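Ticket 1787
Product: Prasico shallow storage tray, white, open top
Submitted to: Zolleo Home Storage Support
Category: Sorting / small items
Status: Resolved
Opened: 28 June 2026

Issue reported

Customer uses one tray for hair accessories. Contents tangle within a few days of each sort. Elastic ties catch in claw clips, beaded pieces wrap around spiral ties, and fuzzy items pick up lint from everything else. Customer has already tried a drawstring pouch and a Hirkley drawer divider. The divider slots are 30 mm wide and do not accept a scrunchie without crushing it.

Environment

Tray kept on a bedroom shelf. Sorting is done on the bed. Mixed set: claw clips, scrunchies, plain elastics, coil and spiral ties, beaded ties, one flat rectangular clip. No lid in use.

Step 1. Empty the tray completely onto a flat sheet. Do not sort inside the tray. Customer confirmed done.

Step 2. Separate anything with beads or a hanging ornament and leave it on the sheet. Beaded pieces go in last, whatever their size.

Step 3. Return bulky soft items and claw clips first, spaced across the width of the tray. Close each claw before it goes in. Customer asked whether the plain ties should be looped over the clips to save room. Advised against. Ties lie flat beside the scrunchie. 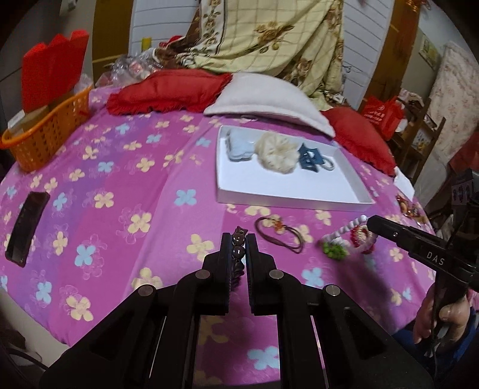 Step 4. Coil and spiral ties. Let them relax to their natural length before placing. A stretched coil will shrink later and pull its neighbors along with it. Customer reported one coil still stretched after a night on the shelf. Advised hair dryer on low, 500 mm away, then leave to cool.

Step 5. Beaded pieces. Pick up by the clip or the elastic, never by the ornament. Lay each one straight along the edge of the tray.

Result after first pass

Customer followed steps 1 to 5 and reported no tangles on day four. On day six, two spiral ties were hooked together. Cause: tray was tipped on its side to fit behind a book. Not a product fault.

Second pass

Moved all spiral ties to a separate Magnusson tin with a screw lid. Tray kept level. No tangles in the following week.

Open question from customer

Is there a divider insert for this tray? Answer: not at present. The insert was listed for November and has been pushed back. The minimum run is 1,000 units and we have over 500 requests logged. Customer's request added to the list.

Notes for other agents

Lint on fuzzy clips comes off with a dry toothbrush. Do not suggest tape, it lifts the pile. If a customer mentions the Hirkley divider, ask for the slot width before recommending it for anything other than flat clips.

Closed with customer's agreement. Reopen under the same number if the tangling returns with the tray stored level.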